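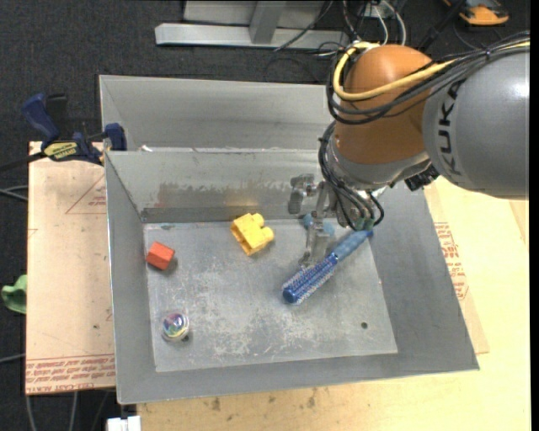
The KUKA over the bin, with the brush, the ball and the blocks.

Teaching the arm by hand, week two

Mon 17 January

I promised in my last post that I will write about the teaching and not only about the cables. So today it is about the teaching. It is a little long, please take some tea.

For readers who are new: I work in a small laboratory, and since the autumn my task is to show the arm how to pick things out of a metal bin. My colleague Boonsong Wattanapong writes the learning part. I am the one who makes the demonstrations. Our project is called Suvalura, and the remote control which I hold in my hand is called Pukau. Both names were chosen before I came, so do not ask me what they mean.

There are two ways we do it. In the first way, I take the arm near the wrist and lead it with my own hands to the object. The motors carry the weight and I only give the direction. In the second way I sit on a chair at the side and move the Pukau handle in the air, and the arm follows. A button under my first finger closes the gripper.

I believed that leading by hand would be the easier one, and for the first days it was. You feel the arm, and you feel when the finger touches the floor of the bin. But my body is then always in the way. I stand over the bin, I lean, and my elbow comes between the camera and the objects. Boonsong looked at my first recordings and told me, very politely, that he had learned a lot about my jumper. Also I get tired in the shoulder after 8 demonstrations, and when I am tired I become lazy and bring the gripper down at a bad angle. The computer does not know that I am lazy. It thinks this is how one should pick up a ball.

With the remote handle it is the other way round. My body is free and the camera sees everything, but I have no feeling in the fingers. The first afternoon I pushed the gripper into the floor of the bin three times. The arm stopped itself each time, and each time I had to stand up, release it, move it home and begin again. The metal floor has plenty of scratches. I will not say which are mine.

Now a few words about the objects, as some of you asked what we pick. The hairbrush is the one I think about in the evening. If you take it by the bristles, they bend and the brush turns round in the grip. If you take it by the handle, you must first turn the wrist so that the two fingers stand across the handle, and when the handle leans on the wall of the bin there is little room for the outer finger. My method at present is to come down near the head, push the brush gently away from the wall, go up, turn, and only then go for the handle. It takes longer, but it is a thing which a person would do also, and Boonsong is happy to have a push in the data.

The clear ball with the colours inside I like very much to look at and do not like to pick. It rolls. When it has gone into a corner it is simpler, the two walls hold it for me. In the middle of the floor I must come down exactly over it and close slowly. The yellow building block is kind to everybody. The small red one too, if it does not stand crooked to the fingers, and then I turn the wrist a little before I go down.

What I have learned in these weeks is mostly about myself. I make a small pause before I close the gripper. I did not know this. I look, I stop, I think "yes", and I close. In the recordings this is half a second in which nothing moves, and after the first training the arm did the same. It came over the block and stood there, and it did not go further. Somehow it had learned my doubt but not my decision! We cut the pauses out of the old recordings, and for the new ones I try to decide while I am still moving. It is difficult, like speaking a foreign language without first building the sentence in the head. I have some experience with this.

Another point is to make mistakes on purpose. In the beginning I threw away each demonstration where I missed. Now I keep those where I miss and then correct it, so the arm can see how one comes back from a bad position. Boonsong asked for this already in the first week and I did not understand him. I thought he was only being nice.

The numbers, for those who like them: we want 100 good demonstrations for each object before we train again. The yellow block is finished. For the brush I have a long way to go, and on a normal day I can add 5 that I am not ashamed of.

My friends at Dovhaniuk asked if they can borrow the Pukau handle in March to try it on their own arm. From my side yes, but please bring it back with the charger.

Next time I will write about how we put the objects back in the bin between two demonstrations. I had the habit to lay them down nicely, always with the same side up, and this was a problem too. Now I drop them from a cup with my eyes closed. If somebody has a better way, please write it in the comments.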